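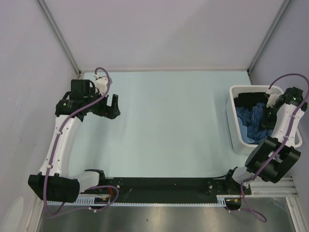
White tub, back right of the table, blue cloth and black item inside

Avilcombe Linen Share, catch-up meeting
2025-04-24, side room, started late, door was locked

In the room: Darius Vaher (chair), PL, Mrs K, Tam, Jo (notes, sorry for the handwriting, now typed)
Apologies: Bev, Col from the Navville drop-off

1. Last notes
Agreed. One change, Bev did return the airing rack key, notes said she hadn't. Jo to correct.

2. Counts and money
Darius read out the figures. 459 pieces in and out since the last meeting, up on the time before. Mostly towels and tea towels, fewer sheets. Piromlow bill came to £237, paid. About £746 left in the account. Mrs K asked if that includes the float in the tin. It doesn't. PL wants the tin written down seperately from now on, agreed.
Darius not keen on buying anything till the summer bill is in. Tam said pegs don't count as buying anything. Pegs allowed.

3. Tubs and sorting
Long one this. Main points only.
- Colours and darks still going in together. Blue cloth and the black item in the white tub are the usual sort of thing, bundled in. Tam says the darks shed on everything and she is the one picking the fluff off.
- PL: people put things in whichever tub is nearest. Doesn't think a label will change it.
- Mrs K: label it anyway. Both long sides, big letters, not the lid type that peels.
- Darius asked do we mean fold before it goes in or after. Long chat. Settled on: towels shaken out and laid flat going in, folded coming out. Black things to go in a bag of their own, tied at the neck.
- White tub to stay back right on the table, handle side outwards so it can be lifted without leaning over. Jo asked for it not to be filled past the rim. Agreed.
- Black item: no name on the slip for it. Jo to ask Bev, then Col. If no answer by the May meeting it goes on the unclaimed shelf with the pillowcases.
ACTION Tam: labels. ACTION Jo: ask round.

4. Table and walls
Wipe down of the pale blue top, no bleach, damp cloth and the mild stuff only. PL used the yellow cream cleaner on the shelf in the hall and it left a haze. Not to go near the table please.
Corners at the back collect lint. Soft brush. Whoever is on last does it, even if tired (Darius looked at everyone).
Walls fine for now, leave till May.

5. Towels from Kļaviņa
Offer of hotel seconds, hand size and bath size, some with pulled threads. Mrs K has seen a sample and says thick enough. Tam worried about drying time, the thick ones were still damp the next morning last winter. Darius suggested taking hand size only. Three for, PL against, Jo abstained as was writing. So hand size only.
Collection is from Piromlow, their back gate, ring first. Col has the van. Jo to check with Col as he isn't here to say no.
ACTION Jo: ring Col.

6. Navville drop-off
Opening till 7 on late evenings asked for again. Bev was for it in her email, Mrs K can't do the lates. Tam will try it for a month and report back. Slips to be filled in at the counter, not on the way home from memory. PL has found more carbon pads in the cupboard.

7. Anything else
- Iron cover scorched. PL has a spare at home, will bring if she remembers.
- Someone has had the good scissors. Please bring back, no questions.
- Mrs K thanked for the flapjack.
- Tam asked could we meet somewhere warmer. Darius to ask about the front room, may be a charge.
- Softener: still no. Makes the towels slide about and they don't dry anybody.

Next meeting in May, date to follow from Darius, front room if we can get it. Bring your slips.

Finished when the hall was wanted for choir. Jo washed up, Tam dried.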